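핸드헬드 그리퍼로 시연 데이터 수집하기: 양손 작업 기본 절차

마지막 업데이트: 11월

손에 드는 그리퍼 한 쌍으로 양손 작업 시연을 기록하는 순서를 정리한 글이다. 로봇 본체 없이 사람이 직접 물건을 집고 옮기면서 궤적을 남기는 방식이며, 원격 조종 장비를 써 본 적이 없어도 따라 할 수 있게 썼다. 예제 작업은 작은 흰색 물체를 집어 책상 위 트레이에 내려놓는 것이다.
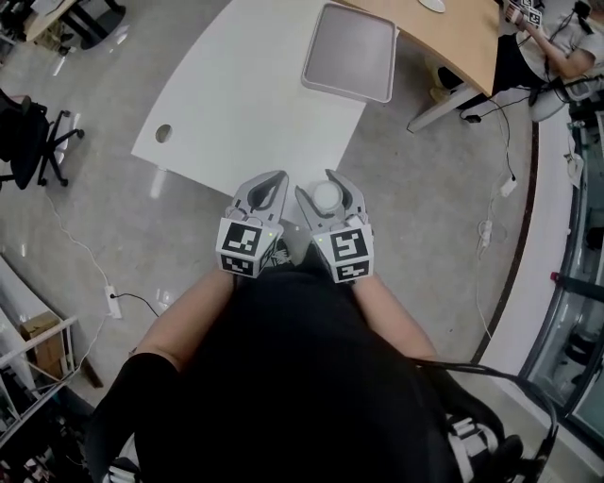 소프트웨어는 사내 기록 도구인 Kullora를 기준으로 설명한다. 다른 도구를 쓰더라도 준비, 확인, 녹화, 검수라는 흐름은 비슷하다. 학습 쪽 설정은 Béla Oláh가 쓴 별도 문서에 있으므로 여기서는 다루지 않는다.

1. 작업대 준비

책상 위에는 작업에 쓸 물건만 남긴다. 컵, 펜, 스마트폰은 모두 치운다. 트레이는 팔을 끝까지 뻗지 않아도 닿는 곳에 둔다. 처음에는 트레이를 멀리 두는 사람이 많은데, 그러면 어깨가 먼저 돌아가고 시연마다 몸의 각도가 달라진다.

바닥의 케이블도 확인한다. 의자 바퀴가 지나가는 자리에 선이 있으면 벽 쪽으로 밀어 둔다. 같은 방에서 두 사람이 동시에 녹화할 때는 서로의 마커가 상대 카메라에 크게 잡히지 않도록 자리를 벌린다. 마커 번호가 겹치는 그리퍼 두 쌍을 한 방에서 쓰면 안 된다. 번호는 장비 대장에 적혀 있다.

2. 장비 착용

스트랩을 먼저 매고 케이블을 나중에 연결한다. 반대로 하면 버클을 조이다가 커넥터가 빠진다. 케이블은 몸 옆으로 돌리고 팔꿈치 높이에서 한 뼘 정도 여유를 둔다. 팔을 앞으로 뻗었을 때 선이 당겨지면 여유가 부족한 것이다.

소매는 손목 마커를 가리지 않게 정리한다. 반팔이나 걷어 올린 소매가 편하다. 시계와 팔찌는 뺀다.

3. 마커와 표시등 확인

그리퍼를 양손에 하나씩 들고 가슴 앞에 둔다. 마커 큐브의 인쇄면에 얼룩이나 긁힌 자국이 있는지 본다. 지문은 마른 천으로 닦고, 알코올은 인쇄가 번질 수 있으니 쓰지 않는다.

양쪽 표시등이 모두 녹색이면 다음으로 넘어간다. 한쪽만 켜졌을 때는 그쪽 커넥터를 뺐다가 다시 꽂고 10초를 기다린다. 그래도 그대로면 예비 케이블로 바꾼다.

Kullora 화면에서 왼손과 오른손이 바뀌지 않았는지도 확인한다. 왼쪽 그리퍼만 천천히 열었다 닫고, 화면의 왼쪽 값이 따라 움직이는지 본다. 좌우가 바뀐 채로 녹화한 데이터는 나중에 고칠 수는 있지만 손이 많이 간다. Tirine 프로젝트에서는 시연 49개를 이렇게 잘못 찍어서 Mercy Simiyu가 하루를 들여 전부 다시 라벨링했다.

4. 개폐 범위 보정

보정은 자리에 앉을 때마다 한다. 순서는 다음과 같다.

1) 양쪽 집게를 완전히 닫고 2초간 멈춘다.
2) 완전히 열고 2초간 멈춘다.
3) 같은 동작을 3회 반복한다.
4) 화면에 '보정 완료'가 뜨면 저장한다.

반복할 때 값이 들쭉날쭉하면 손가락 힘이 끝까지 들어가지 않은 경우가 대부분이다. 그리퍼를 조금 더 깊이 쥐고 처음부터 다시 한다.

5. 시연 녹화

시작 자세는 항상 같게 한다. 두 그리퍼를 가슴 앞에 두고 집게를 약간 벌린 상태가 기준이다. 시작 신호음이 울린 뒤 1초쯤 가만히 있다가 움직인다.

물체를 집을 때는 집게의 중심을 물체에 맞춘 다음 닫는다. 닫으면서 위치를 맞추면 물체가 밀린다. 둥근 물체는 특히 잘 굴러가므로 옆면의 가장 넓은 부분을 잡는다. 트레이에 내려놓을 때는 바닥에 닿은 것을 느낀 다음 집게를 열고, 위로 곧게 뺀다.

속도는 평소 손동작보다 조금 느린 정도가 좋다. 너무 느리면 중간중간 멈추는 구간이 생기고, 학습된 정책도 같은 자리에서 멈칫거린다. 쉬고 있는 쪽 손도 기록된다는 점을 잊지 않는다. 오른손으로 작업하는 동안 왼손은 시작 자세에 그대로 둔다.

시선은 물체와 집게 쪽에 둔다. 녹화 화면을 보려고 고개를 돌리면 머리 카메라에서 손이 사라진다. 화면을 봐야 할 일이 생기면 녹화를 끝내고 본다.

6. 실패한 시연 처리

물체를 떨어뜨렸다면 두 가지로 나눈다. 책상 위에 떨어졌고 바로 다시 집을 수 있으면 계속 진행하고 '복구' 태그를 붙인다. 바닥으로 떨어졌으면 녹화를 중단하고 '폐기'로 표시한다. 실패한 파일을 그 자리에서 지우지는 않는다. Thongchai Ruangrit가 주마다 폐기 파일을 모아 원인을 분류하는데, 파일이 없으면 장비 문제인지 조작 문제인지 알 수 없다.

7. 검수와 업로드

한 묶음이 끝나면 첫 시연과 마지막 시연을 재생해 본다. 확인할 항목은 아래와 같다.

- 두 마커의 추적이 끊긴 구간이 0.5초를 넘지 않는가
- 집게 개폐 값이 영상과 맞는가
- 시작 자세가 두 시연에서 비슷한가
- 작업 이름과 작업자 이름이 맞게 들어갔는가

문제가 없으면 업로드한다. 업로드 마감은 목요일 오후이고, 그 뒤에 올린 파일은 다음 주 학습에 들어간다.

필요한 시연 수

물체 하나를 트레이로 옮기는 작업은 1,000개를 기준으로 잡는다. Clakov 작업 세트는 물체 위치를 더 다양하게 바꾸느라 2,069개까지 모았다. 수를 채우려고 같은 위치에서 반복하는 것보다 물체와 트레이의 위치를 조금씩 옮기는 편이 낫다. 위치는 열 번마다 한 번씩 바꾸면 된다.

한 사람이 쉬지 않고 찍는 시간은 40분을 넘기지 않는다. 손목이 피곤해지면 집게가 끝까지 닫히지 않는 시연이 늘어난다. 쉬고 돌아오면 4번 보정부터 다시 한다.

장비 대여와 마커 교체는 Mutua Koech에게, Kullora 계정 문제는 Sabina Kopecký에게 문의한다.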